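Pens on the table: which advice is worth following?

Every tips page has an opinion on pens, and most of it gets repeated without anyone trying it. I have a drawer at home that once held 111 of them, so I went through the usual advice in April and kept what survived.

First claim: sort by color, then by type, then by how much you use them. Fine for a stationery shop. At a kitchen table it lasts until the next shopping list. I sort once, into pens that write and pens that don't, and the second pile goes out the same evening.

Tip out the whole lot on a cloth you don't mind marking. Scribble with each pen on the back of an envelope, up to 4 lines, and stop there. Holding the tip over a flame, which I still see recommended, is a good way to ruin a pen and smell up the kitchen.
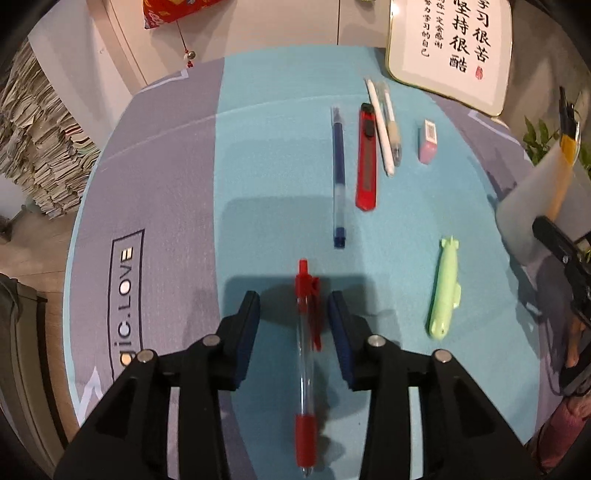 Clear barrels let you check the ink before you bother with the envelope.

I was sold on see-through pens late and I'm still not fully sold. A long column of ink tells you there's ink. It says nothing about whether the ball is gummed up, so scribble anyway. Retractable or capped is another argument people enjoy. Caps get lost, springs give out, and I keep both.

Then there are the organizers. The Rasiner desk carousel has compartments for things I don't own, and the Osto drawer tray slides forward each time you open the drawer. I gave both away. A plain cup does the job if you follow two rules: don't pack it tight, and don't let anything top-heavy in. One long item leaning out is enough to tip a light cup when it's otherwise nearly bare. A few coins in the bottom help. So does a smaller cup.

Tip up or tip down? The Yensuk household newsletter insists that ballpoints stored tip up dry out in weeks. Mine haven't. With gel pens I'd go tip down and capped, though I wouldn't swear to the difference.

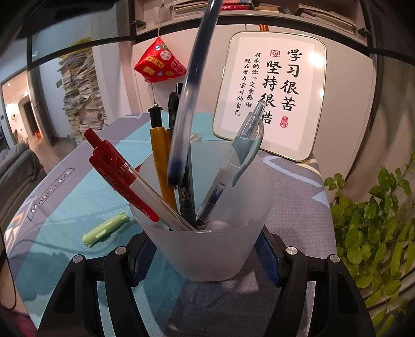 Rattana Jitpraphai wrote in to disagree about the coins. They rust, she says, and leave a ring in the cup that won't scrub out; she uses a handful of dry rice in a knotted sandwich bag and changes it when she remembers to. She also thinks one cup per table is too few if there are children doing homework at it.

I'm not convinced about the rice, mainly on account of pantry moths, but the ring is a fair point. Washed pebbles would settle it. As for a second cup, try it for a month and see whether it fills up with dead pens. Mine did.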